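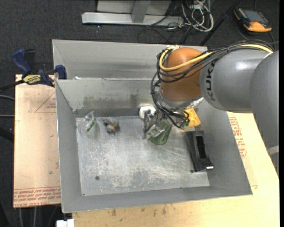
Sorting Mixed Items from a Metal Bin

Small goods that reach the Cistimdale store room without a label are held in open sheet-metal bins until they are sorted. Staff should follow the steps below each Monday, or sooner when a bin holds more than 26 items.

Before you start
Place the bin on a level surface under good light. Have ready two trays, a soft cloth and a pad of Rurka tags.

Steps
1. Remove torn or crumpled plastic wrapping first. Check each piece for small parts before discarding it.
2. Take out bags and other soft items. Keep them closed and lay them flat on the first tray.
3. Lift out hard items one at a time and set them on the second tray. Long items should be held at the middle.
4. Wipe each item with the cloth. Do not use water or spray cleaners.
5. Write a short description on a tag, giving color, shape and any markings. Attach the tag with string.
6. Enter the tag number in the Irix register and move the item to the shelf shown there.
7. Run the cloth along the corners of the bin and return it to the rack.

Storage limits
A shelf may hold no more than 50 tagged items. Items not claimed by the end of July are transferred to the Hodžić annex.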